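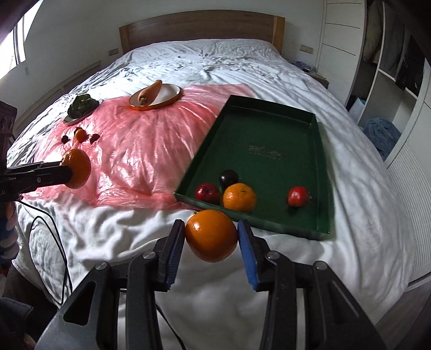
Thread on what has changed for the people on our data floor since Rerkwood moved the produce line to handheld grippers in February. I run scheduling and QA there. Long, sorry.

Print
E-mail

1/ Background. Rerkwood supplies demonstration recordings to Bruretti, who build pick-and-place cells for produce packing. Until winter our operators drove a bench arm by remote control. Now they hold a gripper in each hand and move the fruit themselves. The arm learns from the recordings later, at Bruretti's end.

2/ The job title went from "teleoperator" to "demonstrator." Pay grade stayed the same. The skill set did not. Remote driving rewarded people who could tolerate lag. Handheld work rewards steady wrists and a sense of how hard you are squeezing.

3/ Quota under the old system was 500 accepted episodes per operator per week. It is now 1000. An episode is one complete task, start to finish, with both grippers tracked throughout. Rejected episodes do not count toward quota but the time does count as worked. We had to fight for that second part.

4/ Oranges are the baseline object. They are heavy enough to slip, round enough to roll, and the peel gives a usable grip on the ridged pads. New people do a full shift of oranges into and out of a tray before they are given anything smaller.
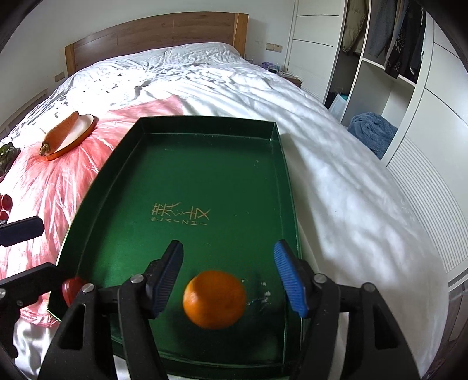
5/ Fatigue. The old complaint was eyes and neck. The new one is forearm and thumb. We logged 17 forearm reports in the first month and changed the rotation: no more than 40 minutes on grippers, then a block of labeling at a desk. Reports dropped after that. I would not claim the rotation explains all of it. People also got better at holding the tool loosely.

6/ Two-handed tasks are slower to learn than I planned for. Operators favor one hand and park the other. The review script flags any episode where one gripper is idle for more than half the run. In the first batch it flagged 353 of them. Most were good recordings of the wrong task.

7/ Tray tasks are where this shows up worst. With a few pieces of fruit there is room for both grippers. Once the tray fills, the fingers need space on either side of each piece, and the second gripper starts to block the first. Experienced people work from opposite sides and leave the middle for last.

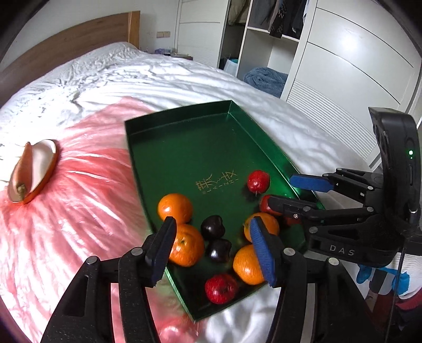
Beginners fill from the near edge and then have to reach over what they have already placed. I have stopped correcting this in the first week. They find it themselves, and the recordings where they recover from a bad layout are useful to Bruretti anyway.

8/ Review used to be done by a separate team. Yeh, the software we use for playback, now does a first pass, and operators review each other's borderline cases. Two of the former reviewers moved to floor work. One left. Nobody was laid off, but the desk job they were hired for no longer exists and I don't think we should word it any other way.

9/ Open item: Ollier, our other client, wants the same setup on Saturday shifts. Staffing for that is not settled. Rotation rules will apply there too or I won't schedule it.

Print
E-mail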